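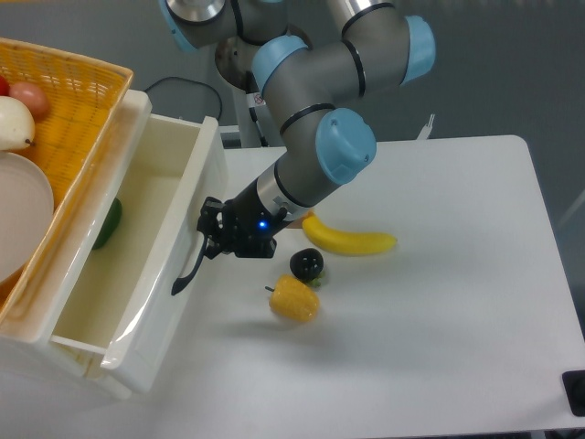
White drawer, open, next to the white tabletop

From: Torquil Niven
To: Erham Seed Savers list
Date: 27 Jul 2023
Subject: Re: [erham-seeds] Moving seed out of jars and into drawers

Lâm Tăng wrote:

> I have been keeping all my bean and pea seed in glass jars on a shelf
> in the hall, and the shelf is full. I am thinking of putting the lot
> into paper packets and standing them up in drawers, the way Torquil
> does. Before I do, a few questions. Does the seed keep as well in
> paper? Do you file by crop or by year? And what do you do with old
> seed you don't want to throw out but don't trust either? I have
> Plerkus beans going back far enough that I can't read my own labels.
> I would like to have this settled before the October swap.
>
> Lâm

Lâm,

I'll take these in order.

Paper against glass. For beans and peas I have not found much difference over two or three years, as long as the seed was dry when it went in. That is the part people rush. I leave shelled beans on a tray indoors for a couple of weeks, then try one with a hammer. If it shatters, the batch is ready. If it squashes, back on the tray. Onion and parsnip I still keep in jars with a tight lid, and I don't expect much from parsnip after the first winter whatever it is kept in.

One thing paper does not do is stop weevils. Anything in the pea and bean family goes in the freezer for several days before it goes near a drawer, sealed in a bag, and only after the hammer test. Let the bag come back to room temperature before opening it or you get damp on the seed. I skipped the freezer one year with a batch of field beans and lost the whole batch plus the packets on either side.

Crop or year. I started by year and gave it up. In April you are standing there wanting a leek, and you don't want to look in four places for it. Now it is by crop, then by variety in alphabetical order, with the newest packet at the front. The year goes in the top right corner of the packet in pencil. Pencil doesn't fade. Your Plerkus labels were felt pen, I would guess.

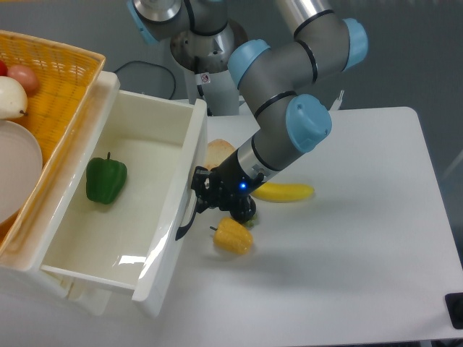

Right-hand side of the open drawer

As for the drawers themselves, shallow ones are better than deep. You want the packets standing with their top edges just under the rim. If the drawer is much deeper than that, the packets slump and you end up reading them upside down. Stiff card dividers help, cut a little taller than the packets so the crop name shows. Keep the drawers out of the kitchen and away from any outside wall that sweats in winter. Mine are in the back bedroom, which is cold and dull and suits seed very well.

If you have mice, use metal drawers or put a tin inside. I have no better answer than that.

Old seed. Test it now while there is time. Count ten onto a damp paper towel, roll it up, put it in a loose plastic bag somewhere warm, and look at it every couple of days. I did all my Geddes peas this way in the spring. The oldest packet gave me 2 out of ten, so I sowed the entire packet thickly in one short row and saved fresh seed from what came up. The next oldest gave seven and I sowed it as normal. I would do the same with your Plerkus beans before giving up on them. Even one plant is enough to get a bean going again, though more is better if you can manage it.

Please don't bring untested old seed to the swap without writing the year on it. We had some complaints last time.

On the swap itself, we have the hall at Tirkport again, and it will be tables down both sides as before. The list of offers stands at 54 varieties, of which 47 have a grower's name against them. If you sent in one of the other seven, please get in touch with me so I can fill in the gap. Packets should hold enough for someone to make a proper start: 40 seeds for lettuce and the like, fewer for beans and squash. Use your judgment.

I have spare packets, the plain brown kind with a gummed flap, and can bring a bundle if anyone wants them. I also have far too much Tirkport kale seed and will hand it to anyone who stands still.

The question about isolating squash that came up in the other thread I will leave to someone who has had better luck with it than I have.

Torquil

--
Erham Seed Savers mailing list
To leave the list, send a message with the word "unsubscribe" in the subject line.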